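Accueil Tables Bureaux Assises Pièces détachées Contact

Table Dukadach 218 – grande table de travail

Dernière mise à jour : 16 juil. 2024

La Dukadach 218 est la plus longue des tables de travail Trastia. Elle est vendue pour les ateliers, les salles de réunion et les pièces où l'on étale du matériel toute la journée. Le plateau mesure 218 cm de long et 85 cm de profondeur. Il est en bois, dans un brun moyen assez chaud, avec le veinage apparent. Le piètement est en métal gris.

La table est livrée en deux colis : le plateau d'un côté, les pieds et la visserie de l'autre. Le montage se fait à deux personnes, plateau retourné au sol sur une couverture. La clé est fournie. Serrez les vis à la main d'abord, puis à fond une fois la table remise debout. Les patins conviennent au carrelage, au parquet et à la moquette rase.

Il n'y a ni tiroir ni traverse basse au centre, et le dessous reste libre pour un sac, une multiprise ou un petit ventilateur. Le modèle n'a pas de passe-câbles d'origine. Une goulotte à visser est proposée en option (voir plus bas).
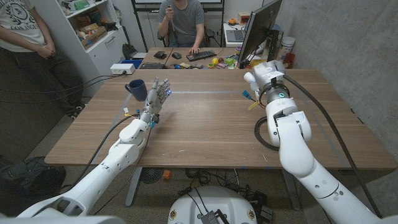
Plateau veiné brun moyen, pieds en métal gris, sur moquette beige.

Entretien : un chiffon légèrement humide, puis un chiffon sec. Pas de poudre à récurer ni d'alcool. Un mug posé sans dessous peut laisser un rond s'il est très chaud ; le produit d'entretien Emisley, vendu à part, atténue ces marques – il ne les efface pas toujours. Si vous repérez des zones sur le plateau avec du ruban adhésif, choisissez un ruban à faible adhérence et ne le laissez pas en place plusieurs mois.

Le plateau seul peut être commandé en remplacement, avec les mêmes perçages depuis le mois de mai. Pour les tables plus anciennes, indiquez la référence collée sous le plateau au moment de la commande.

Garantie : 3 ans sur le piètement et sur le plateau, hors rayures et taches. Livraison au rez-de-chaussée. La livraison à l'étage se demande avant l'expédition, par le formulaire de contact.

Produits associés
Table Dukadach, version courte
Banc Paredes
Goulotte passe-câbles à visser
Produit d'entretien Emisley pour bois
Lot de 4 patins de rechange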